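**17 de maio de 2021**

## Água em Prulville: o que muda com a nova tabela e o que pode fazer em casa

A partir de julho, os moradores de Prulville passam a receber a fatura da água todos os meses, e não de dois em dois. A mudança abrange também as ruas de Pukden que estão ligadas à mesma conduta, do lado de cá da ribeira. Quem mora na parte alta de Pukden continua com o contrato antigo até ao fim do ano e não precisa de fazer nada.

Recebemos muitas perguntas desde a última edição, quase todas sobre o mesmo: porque é que a conta subiu no inverno, se a casa gastou o mesmo. A resposta está nas estimativas. Entre novembro e março houve poucas leituras no local e a maioria das faturas foi calculada com base no consumo do ano anterior. Quem gastou menos do que no ano anterior pagou a mais e vai ter o acerto na primeira fatura mensal. Quem gastou mais vai ter o acerto no sentido contrário, e pode pedir para o pagar em 5 prestações, sem juros. O pedido faz-se ao balcão ou por escrito, com o número de contrato e uma leitura recente do contador.

### Ler o contador

A leitura faz-se nos algarismos pretos. Os vermelhos são litros e não contam para a fatura. Se o contador estiver numa caixa no passeio, convém levantar a tampa com uma chave de fendas larga e passar um pano no vidro antes de ler. As caixas da rua que desce para a Chraibi costumam ter terra até meio depois das chuvas - nesse caso telefone e peça a limpeza, que não tem custo.

A comunicação da leitura pode ser feita entre o dia 20 e o último dia de cada mês. Fora desse período o sistema aceita o número, mas só o usa na fatura seguinte, e daí vieram várias reclamações.

### Fugas pequenas

Uma torneira a pingar não assusta, mas o autoclismo é outra coisa. Um autoclismo com a borracha gasta pode deixar passar cerca de 200 litros por dia sem que se ouça quase nada. Na revisão feita no outono ao prédio da antiga serração, uma só casa de banho do rés do chão explicava a maior parte da diferença entre o contador geral e a soma dos contadores das frações.

O teste é simples. Deitam-se umas gotas de corante alimentar no depósito, à noite, e não se usa a sanita até de manhã. Se a água da sanita aparecer com cor, há fuga. A borracha compra-se na Trirkell ou em qualquer loja de ferragens, e troca-se em poucos minutos com a água fechada. Leve a velha consigo, porque há pelo menos dois tamanhos que parecem iguais e não são.

Outro teste, para a casa toda: ler o contador antes de deitar, incluindo os algarismos vermelhos, não abrir nenhuma torneira durante a noite e ler outra vez ao acordar. Os números têm de ser os mesmos. Se não forem, feche as torneiras de segurança uma a uma e repita, até perceber em que zona está o problema. Em moradias com rega automática, desligue primeiro o programador.

### Dureza e calcário

A água que vem do furo novo é mais dura do que a que tínhamos até ao ano passado. Não faz mal à saúde, mas deixa marcas nos copos, entope os chuveiros mais depressa e obriga a pôr mais sal na máquina de lavar loiça. Na máquina, o ajuste da dureza vem explicado no manual e quase toda a gente o deixa como veio da loja. Vale a pena subir um ou dois pontos e ver como sai a loiça durante uma semana.

Para os chuveiros e os bicos das torneiras, vinagre branco morno durante uma hora chega na maioria dos casos. Não use vinagre em pedra mármore nem em calcário polido, que ficam baços. No esquentador, a limpeza deve ser feita por um técnico.

### Filtros de cozinha

Alguns moradores perguntaram se é preciso filtrar a água para beber. Não é. As análises estão afixadas na entrada do edifício da junta e os valores estão dentro dos limites. O filtro é uma questão de gosto: tira o sabor a cloro, que se nota mais nos dias em que há lavagem de condutas.

Quem tem filtro deve respeitar os prazos do cartucho. Um cartucho fora de prazo é pior do que não ter nenhum, porque a água fica parada num material já saturado. Escreva a data da troca com caneta de acetato no próprio corpo do filtro ou numa etiqueta por dentro da porta do armário. Depois de trocar, deixe correr alguns litros antes de beber - essa água serve para as plantas ou para lavar o chão.

Os filtros colocados junto ao lava-loiça são os mais fáceis de manter, porque estão à vista. Os que ficam por baixo, atrás do balde do lixo, são os que aparecem com cartuchos de há três anos. 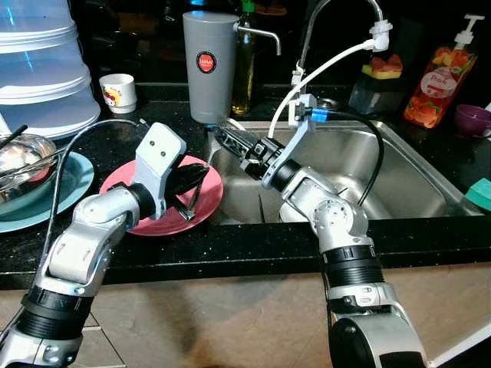 *Lava-loiça de inox com filtro de água.*

### Lavar a loiça à mão

Com a torneira sempre aberta, uma lavagem demorada pode gastar tanto como um duche. Tape a cuba ou use um alguidar, comece pelos copos e deixe os tachos para o fim. Os restos de gordura limpam-se primeiro com papel, que vai para o lixo comum. O óleo de fritar vai para o oleão, que mudou de sítio e está agora ao lado da paragem.

### Obras e cortes

A substituição da conduta entre o largo e a Chraibi avança por troços. Estão feitos 800 metros e falta a parte junto à escola, que ficou para as férias. Os cortes são avisados na véspera, com papel na porta, e duram normalmente a manhã. Depois de cada corte a água pode vir esbranquiçada, com ar, ou um pouco castanha. Abra primeiro a torneira mais próxima do contador e espere que limpe. Não ligue a máquina de roupa nesse intervalo, sobretudo com roupa clara.

Há 121 casas ligadas à conduta antiga que vão precisar de um ramal novo. O ramal é pago pela obra até ao contador. Do contador para dentro a responsabilidade é do proprietário, e quem ainda tem tubo de ferro deve pensar em aproveitar a ocasião, com a vala já aberta. Os pedidos de orçamento podem ser entregues no contentor da obra, de manhã.

A tabela completa dos escalões segue em anexo a esta edição e está também afixada no balcão de Prulville.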